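October, bench notes, felt and foam dyeing

Started again on the wash-fastness problem with the acid dye. The last batch of wool felt from Skundov bled in the rinse no matter how long it sat, and the yellow was the worst of the lot. Milagros Gatchalian thinks the felt still has mill oil in it. I cut 6 swatches from the same sheet and scoured 3 of them in hot water with a little soap before they went anywhere near the dye. The other 3 went in as they came.

Dye bath was the Bravix yellow, vinegar added late this time. Brought it up slowly to 80 C and held it there. The thermometer on the left burner reads high compared with the glass one, so I went by the glass one. Someone should mark the bad one with tape.

Scoured swatches took the color evenly. Unscoured ones came out blotchy, with pale patches near the cut edges. First rinse ran yellow for both sets, but the scoured set cleared after 2 changes of water. The other set was still giving off color when I stopped for lunch.

Rub test with a damp white cloth, after drying on the rack: faint mark from the scoured, strong mark from the unscoured. So Milagros is probably right about the oil. I want to see it on the green before I write to Skundov about it.

Foam is a separate question. The McIver sheet won't take acid dye at all, just a gray tint on the surface that wipes off. I tried it anyway – waste of a pot. If we want colored cores we buy them colored.
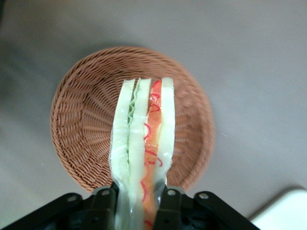

Soft sandwich, held over the round wicker basket.

For next time:
– scour the whole green sheet, then cut
– add the vinegar in two parts, not one
– ask Skestadero if they sell the felt already scoured
– new rinse bucket, the old one has a stain that confuses the reading

Pots washed, burners off at 4:40.

Comments

Have you tried a longer cool-down in the pot? Mine bled much less when I left it overnight.

Same trouble with red here. Scouring fixed most of it. What soap did you use?

Left burner thermometer now has tape on it. – M.G.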